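Zimgate Dining Services
Joint Staff and Management Meeting, Dishroom Automation
Minutes

Date: 30 September 2018
Place: Break room, Brellcombe kitchen
Chair: Hannelore Hubmann
Minutes taken by: Eun-seong Yeo
Present: dishroom staff from both shifts, shift leads, kitchen manager, two representatives from Eberhard (supplier)
Apologies: Drurkton site lead

1. Minutes of the last meeting

Approved with one correction. Under item 4, "evening shift" should read "late shift." The late shift starts after dinner service and is paid at a different rate, so the wording matters.

2. Matters arising

The new floor mats for the pot wash have been delivered. The mat by the back door is too long and catches the door. Kitchen manager to have it trimmed.

The request for a second hand-wash sink is with the building owner. No answer yet.

3. Where the robot project stands

Hannelore went over the plan again for those who missed the last meeting. Brellcombe sends out 2000 plates on a full day. Loading and unloading racks is the job with the most reported wrist and shoulder complaints. The company wants to find out if a two-armed robot can take over part of the racking. Work so far has been on a table, one plate at a time. No robot has been used in the dishroom during service and none will be before this group has discussed it.

Eberhard reported that 616 racking attempts have been logged to date. They are still going through the log and would not give a success rate today. Staff asked for the figure in writing, with dropped plates listed separately from plates left in the wrong slot. Eberhard agreed.

A shift lead asked about speed. Eberhard said a person is much faster at present and they do not expect that to change this year. The idea is that the robot would work through quiet hours on plates that can wait.

4. Jobs and hours

This item took up most of the meeting.

Staff asked if positions will be cut. Hannelore said no position will be cut during the trial period and that she has this from the head office in writing. She will post the letter on the board. Asked what happens after the trial, she said she could not promise anything past it and would not pretend to.

Several people said their worry was hours more than layoffs. If racking is taken off the late shift, a six-hour shift could turn into a four-hour one. Kitchen manager said that hours freed up would go first to prep, where there are two open spots. It was pointed out that prep is a different pay grade and that some of the late shift have not had knife training. Kitchen manager to find out what the training costs and if it can be done on paid time.

It was agreed that no change to the late shift schedule will be made with less than 40 days' notice.

5. Training on the robot

Eberhard wants staff from the dishroom to learn to set up the plates and racks, start and stop the arms, and note down what went wrong. They can take 10 people in the first group. Sessions would be held in October, before the start of the late shift, and paid as regular hours.

Questions raised:
Will people who do not sign up be treated differently? Hannelore: no.
Is there extra pay for those who are trained? Not decided. To come back at the next meeting.
Will the written steps be in Spanish as well as English? Eberhard had only planned for English. They will have both ready before the first session.

6. Safety

Eberhard walked through the stop procedure. Anyone may stop the arms at any time and does not need to ask first. After a stop, only a trained person restarts them. Hands stay off the table while the arms are moving, including to save a plate that is about to fall. Broken plates are to be written up in the same book as all other breakage and will not be charged to anyone's shift.

Staff asked for cables to be kept clear of the walkway if the setup ever comes into the dishroom. Noted as a condition.

7. Racking work, current stage

Plates are being handled in three colors, pink, light blue and pale green, with a wooden peg rack on the table. The right arm holds the plate and brings it to the rack tilted nearly upright. Eberhard said the angle at the rack is the hardest part, as a plate that comes in too flat will ride up on the pegs.

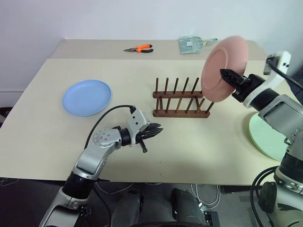

Eun-seong Yeo said that the plates in our dishroom come out of the machine hot and wet, often with two stuck together, and that a robot should be tried on those before anyone plans a shift around it. The person who ends up pulling the stuck plates apart will be one of us, and that work should be counted when hours are worked out.

Eberhard accepted the point. Wet plates will be added to the tests, and then stacked wet plates. Kitchen manager to set aside a crate of our own chipped plates for them to use. Hannelore asked that time spent by staff fixing the robot's mistakes be logged from the first training session on.

8. Other business

The late shift asked again for the radio to be returned to the dishroom. Agreed, at a reasonable volume.

Drurkton has asked to send two people to watch a training session. No objection.

9. Actions

Hannelore Hubmann: post head office letter; bring a proposal on trained-staff pay.
Kitchen manager: mat, knife training costs, crate of plates.
Eberhard: written results, steps in both languages, wet plate tests.
Eun-seong Yeo: sign-up sheet for training, to go up by the time clock.

Next meeting in October, after the first training session. Same room.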